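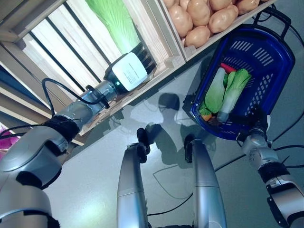
4. Setting the humidity for fresh produce

The Flullitz cold room controller holds temperature and humidity as two separate values, and both have to be set before the room is loaded. Leafy vegetables lose water faster than roots or squash. A pale green vegetable with ribbed leaves, stored in a light wooden crate with slats, belongs in the Leaf group on the controller, whatever its size. Roots go in the Root group, and anything with a hard rind goes in Dry.

4.1 Choosing a group

1. Press and hold MENU until the display shows GRP.
2. Turn the dial to Leaf, Root or Dry.
3. Press the dial once to confirm. The display returns to the room temperature.
4. Close the door and leave it closed for 22 minutes while the sensor settles.

Note: If two groups share a room, choose the one that needs more moisture and keep the other on the top shelf, away from the mist outlet.

4.2 Filling the Flada mist tank

1. Switch the mist unit off at the wall.
2. Lift the tank straight up by its handle. Do not tilt it.
3. Rinse the tank and fill it with clean cold water to the line marked MAX.
4. Lower the tank until it clicks, then switch the unit back on.

Caution: Do not add bleach, vinegar or scented products to the tank. They damage the seal and can taint the produce.

The filter is part number 219. Replace it after 1000 hours of running time. The hour count is under MENU, SVC, and does not reset by itself - hold the dial down until it reads zero after fitting the new filter.

4.3 Stacking crates

Leave a hand's width between the crates and the back wall. Do not line crates with plastic sheet in the Leaf group. Water collects under the lowest leaves and they turn brown at the base. Plain paper is fine if it is changed when damp.

4.4 If the display shows E4

E4 means the humidity sensor is not answering. Check that the sensor plug behind the fan cover is pushed fully home. If E4 comes back after a restart, write down the serial number and contact Roman Makowska at the Mareck service desk, extension 144.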